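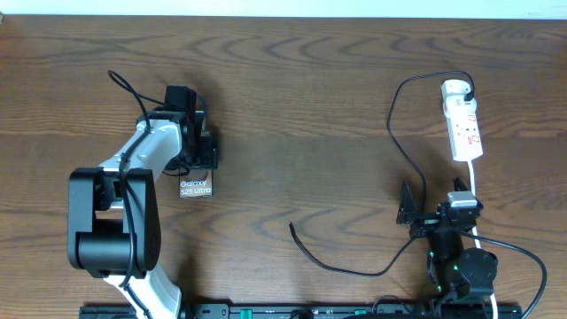
Home Reviews Workshop Kitchen About Contact

Search this site Enter keywords Go

Alwood Hard Wax Oil: Three Months On
Posted in January by Fenna Van Rooij

I've been putting off this review for ages because I wanted to live with the stuff first, and also (I'll admit it) because I'd run through almost 600 milliliters by the holidays and was a bit embarrassed about how many things in the house had been oiled. The dining table, the bread board, two stools, the shelf over the radiator. My sister Vlasta Ondrejka says she's afraid to set her purse down in case I get to it!

So, Alwood. It comes in a squat can with a lid that wants a proper opener, so please don't use a screwdriver like I did, or you'll bend the rim and it will never seal right again. You wipe on a thin coat with a lint-free cloth, let it sit for a bit, and buff off whatever the wood didn't drink. Thin really does mean thin. My first coat on the table went on like frosting and stayed tacky for days, and I ended up rubbing the whole thing back with a white pad and starting over.

Once I got the hang of it, though, I was in love. It brings up the grain without that orange, syrupy look I got from the Kuipers oil last year, and the sheen is soft, like a table that's been in the family a while. The smell is milder than the Kuipers too, closer to beeswax, and it was gone by the next evening with a window cracked.

How does it hold up? Water beads nicely. Coffee wipes off. Red wine left overnight did leave a faint ring, and I sanded that spot lightly with 200 grit, dabbed on more oil and can't find it now, which I could never have done with varnish. Hot pans are another story, so keep your trivets.

My gripes: the price, first of all, and the instructions, which are printed so small I had to take a picture of the can and zoom in. I also wish they'd sell a smaller size for people who only have a cutting board to do.

I'd still buy it again, and I have, twice. If you're doing a big piece, get an extra pack of cloths while you're at it, and lay the used ones out flat outdoors to dry, never balled up in the trash, as oily rags can catch fire by themselves.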